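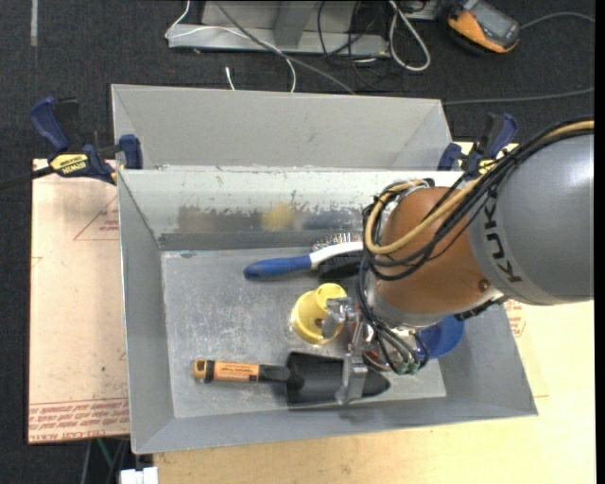
KUKA over the front bin, trowel next. parallel jaw on today

ok gripper thread, Thursday edition. been swapping between the plain two-finger jaw and the Flunari suction head all week, same bins, same junk. notes before I forget them

1/ suction is lovely on anything flat and shiny. on a scrub brush it's hopeless. bristles leak, the handle's curved, it just sighs at you

2/ jaw does the brush fine if you go across the handle. go along it and you get a nice firm grip on nothing

3/ trowel is the annoying one. blade sits so low the fingers touch the bin floor before they close. dropped the approach speed to 40 mm/s and let it touch, seems ok, fingertips are getting scuffed tho

4/ numbers so far: 700 tries each. jaw 687 picks, suction 61 drops. yes I know those are diffrent ways round, will make a proper table

5/ most of the jaw misses are up against the sloped walls. fingers want to be vertical, wall doesn't. Montri Pongsiri reckons tilt the wrist a bit and come in parallel to the slope. trying that after lunch

6/ cables. every wrist turn past a certain point the bundle goes tight and I stop breathing. have put a soft limit in the Litau controller, costs us a few grasps, worth it

7/ clamp your bins!! ours walked nearly a finger width overnight before we did and the whole calibration went with it

8/ someone asked about the Vetix fingers, the rubbery ones. they're here, still boxed, adapter plate has the wrong bolt pattern. new plate coming

9/ tilt thing works on the left wall. right wall it says joint limit and sulks. more tomorow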